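Home Files Data card Issues Wiki

Last updated: May

# Flalgate bench tidy - README

Notes on the tidy-up set from the Flalgate workbench. Small parts, cables, storage cases, organizer boxes. Written fast, will fix later.

## What's in it

403 clips, 14 sessions. Mostly putting stuff back where it goes. Cables coiled, loose screws into compartments, cases closed and stacked at the side. Two benches, both light-topped. The Murnitz one has more junk on it and the sessions run longer.

Activities, by folder:

- sort/ - small parts into compartment boxes
- coil/ - cables, mostly black, some so tangled we gave up and filed them under misc
- stack/ - cases and boxes moved to one corner
- misc/ - everything else, incl. wiping down

## Labels

Every clip has one activity and a list of things on the bench. Vy La and Mỹ Lâm did the labeling, Marisol Gallagher checked the ones they disagreed on. Use these words and no others:

- case: has a lid that latches
- organizer: clear box, dividers, any size
- cable: anything cord-like, tangled or not
- tool: only if you can tell. otherwise "item"

Don't guess what's inside a closed case. If the label on the lid can't be read leave the text field empty, don't put "unknown" - it breaks the Stirnik script.

"Pile" means things touching or on top of each other. Two boxes side by side with a gap is not a pile. We went back and forth on this, older clips in coil/ may be inconsistant.

## Known problems

- session 2 has wrong activity tags in roughly half of misc/, Lợi Lục is redoing them
- colors are by eye. dark grey and black got mixed up a lot
- shadows on the bench top were tagged as items in a few early clips, tell us if you find more
- Trịnh parts list still uses the old box names

## Using it

Fine for internal work. Ask Sunee Wongsuwan before passing it on. Split by session, not by clip, the same boxes sit in the same corner for a whole session and teh clutter hardly changes.
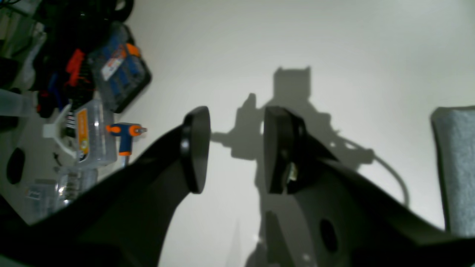
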